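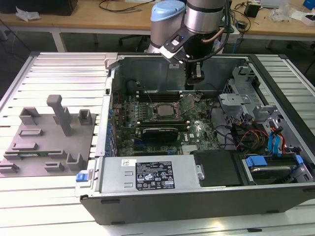 About Jurnlow

Welcome, and thanks for stopping by! Jurnlow is a small repair and teaching shop on Sarmiento Street, and we've been looking after other people's computers (and quite a few sewing machines, in the early days) for longer than we like to admit. If your desktop has gone quiet, or your laptop takes so long to wake up that you've made coffee and drunk it by then, you've come to the right place.

The shop was started by two sisters, Rocío and Nidia Inga, in the front half of what used to be their aunt's fabric store. Nidia did the repairs and Rocío did everything else, meaning the phone, the books, the window display and a good deal of talking people out of buying a new machine they didn't need. She still does that last part, and she's still very good at it.

Deisy Giraldo joined us from Rudon when they closed their downtown counter, and she brought along a lot of their old customers, who we're happy to say have stayed. Deisy takes care of memory upgrades, data recovery and anything that has had soup in it. Urmila Dwivedi runs our evening classes, which begin at 6:30 in the back room and are kept to 9 people so everyone gets a proper turn with a screwdriver. You don't need to know a thing before you come. Adi Sumampouw is at the front desk most mornings and can tell you where your repair stands, usually before you've finished spelling your name.

Every October we hold our Punatport drive, when we collect old desktops, fix them up and pass them along to families and after-school programs nearby. Last year we gave away 100 of them, our best year yet, and we'd love to beat it. Towers, keyboards and spare power cords are all welcome, even the dusty ones.

Looking over a machine is free, and we'll always call with a price before we start any work. Come in and say hello. Parking is around the back, next to the bakery.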